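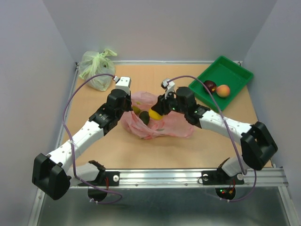
Fruit and bags, with one of the bags in see-through pale green.

Fruit bags are back in Tredwood, and now you can pick your own mix

The mixed fruit bags at Ersoy, the corner produce store on Tikham Street, are back for the summer, and if you missed them last year you have some catching up to do. The store started selling them again at the beginning of July. On the first morning 59 bags went out the door before lunch, which beat anything the store managed last summer!

The idea is as simple as it gets. Ersoy puts together small bags of loose fruit, enough for one person for a couple of days or for a family on the way to the lake, and sells them all at one price from a table by the front window. No scale, no stickers on every piece, no standing around wondering if six plums is too many plums. You grab a bag and go.

What's new this year is the build-your-own side of it. Shoppers can take an empty bag and fill it from the bins under the window, as long as it still closes at the top. The price is the same either way. It's a small change, but it has made the table the busiest spot in the store (and easily the most cheerful one). Kids in particular seem to love it. On a recent visit two of them were deep in talks over a single peach, and their dad had clearly given up and gone to look at the bread.

A good bag takes a little thought, and the store has taped up a short list of tips by the bins. Firm fruit goes in first, apples and oranges at the bottom, then pears, then anything that bruises if you look at it wrong. Bananas go on top or, better still, ride home separately. Berries aren't part of the deal at all and stay in their own boxes in the cooler. The list also asks people to open the bag all the way before they start, and anyone who has tried to push a grapefruit through a half-open plastic bag will know why that made the cut.

The plastic question has come up, of course. The store went back and forth on paper last fall and tried it for a few weeks, but soft fruit and paper didn't get along, especially on humid days. For now it's sticking with thin produce bags and giving 60 cents off to anyone who brings a bag from home. Mesh bags, cloth bags and last week's plastic bag all count. A box for returned bags stands next to the door, too, and clean ones go back to the store's supplier for recycling.

A good share of the fruit comes from Ostarero, the orchard out past the reservoir, which sends a truck in the early morning while the season lasts. The first apricots came in with the opening delivery and they are wonderful this year – small, a bit freckled, and so sweet that they hardly made it back to the office where this was written. Early peaches are here as well. Plums should follow, and the orchard expects its first summer apples toward the end of the month. Citrus and bananas come from the regular wholesaler, same as always.

Part of the fun is that the ready-made bags change with whatever is ripe. Last summer Ersoy got through 17 different mixes, from an all-yellow one that sold out in an hour to a melon-and-lime bag that was, let's say, heavier than people had planned for. The melon is staying out of the bags this time. The all-yellow mix will be back, and there's a new one meant for lunch boxes, with smaller fruit that fits in one hand and doesn't need a knife.

Fruit that gets a bump or goes a little too soft isn't wasted, either. It's sorted out in the afternoon and sold by the door as jam bags, twice the size for half the price. They don't look like much, but they cook down beautifully, and a few regulars now come in just for those. If you want one, late afternoon is the time. There's no holding them by phone.

The store will also deliver ready-made bags within Tredwood again, on 23 streets this summer, with a map of the route up at the register. Orders need to be in by 4 p.m. for the next morning, and each order has to be at least two bags. Build-your-own isn't available for delivery, though you can write a note asking for no grapefruit, or for extra apricots while they last, and the packers will do what they can.

As for what to put in your own bag, we came home with four apricots, two peaches, an orange, a pear and one slightly ridiculous apple that took up as much room as everything else. The bag closed – just. Next time we'd skip the big apple and get more apricots, and we'd bring a mesh bag for the discount.

The fruit table is open from 8 a.m. until the bins are empty, and runs as long as the Ostarero truck keeps coming, which last year was well into the fall. Parking on Tikham Street is tight in the mornings, so use the lot behind the store and come in through the side entrance.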